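Give the Crested Gecko a Taller Home

I will talk about crested geckos to anyone who stands still long enough, so consider this your warning. Twelve years into keeping them I'm as smitten as I was the first night mine launched herself off a cork tube and landed on my glasses. And the thing I most want new keepers to hear is that these animals want height, and most of them aren't getting it.

Walk into nearly any reptile store and you'll find adult cresties in cubes. Cubes stack well and fit on a bookcase, and I understand the appeal (my first tank was one, bought secondhand, with a lid that never sat right). But a crested gecko left to her own devices after dark goes up. She goes up, leaps across, climbs down headfirst to lick a leaf, then goes up again. In a short tank you get maybe a third of that show. Move the same animal into something tall and well planted and you'd swear someone had swapped geckos on you!

My friend Krystyna Głowacki keeps hers in an old display cabinet she converted over one long October, with mesh panels set into the top and side and a proper drip tray at the bottom. It's taller than she is. Her male, Phí, sleeps in the same fold of the same pothos leaf every day, and at nine in the evening he comes out and does his rounds from floor to ceiling like a night watchman. I've canceled dinner plans to sit in front of that cabinet.

The usual objection is that a gecko in a big enclosure won't find its food. I believed this for years, and for a tiny hatchling I still do; start babies small, where you can see that they're eating. For a healthy adult I think the worry is badly overblown. Put the feeding ledge high, put it in the same spot every night, and they learn it fast. I run two ledges in mine, one near the top and one halfway down, and I check both for lick marks in the morning with my coffee. 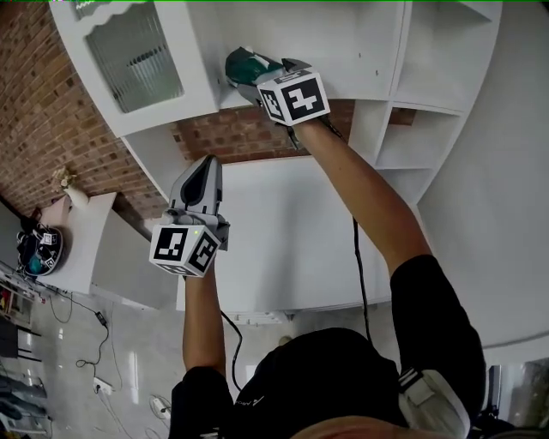
The second objection is money, and I take that one seriously. A tall glass terrarium costs a lot more than a cube, and then you have to fill it, and an empty tall tank is worse than a crowded short one. A gecko stranded on bare glass with nothing overhead is not having a good time. So fill it cheaply. Bamboo poles, cork rounds, branches you've scrubbed and baked, and a few dollar-store vines while the live plants grow in. Pothos will do most of the work for you if you let it. Give it one summer and you'll be cutting it back.

Muammer Sönmez, who breeds them on a small scale and has forgotten more about geckos than I'll ever know, disagrees with me on part of this. He says width matters as much as height, because these are jumpers as well as climbers, and a narrow tower shortchanges the jump. He's right, darn it. I've come around to thinking the best tanks give them a diagonal: a high perch on one side, a lower one across the gap, and soft landing spots underneath. Mine misses more often than you'd think, and she seems to enjoy it anyway.

One more thing, and I'm pleading now. Watch the heat up top! Warm air rises, and a lamp over a tall tank can make the highest perch a miserable place while the thermometer at the middle reads just fine. Put a second probe up there. Cresties do well at ordinary room temperature, low to mid seventies, and they suffer once things creep past the low eighties.

If you already have a cube and a happy, eating gecko, please don't panic and don't rush out tonight. Start saving, start rooting pothos cuttings in a jar on the windowsill, and keep an eye on the local reptile groups, where tall tanks come up every spring when people move. Bring a friend to help carry it, and measure your doorway first.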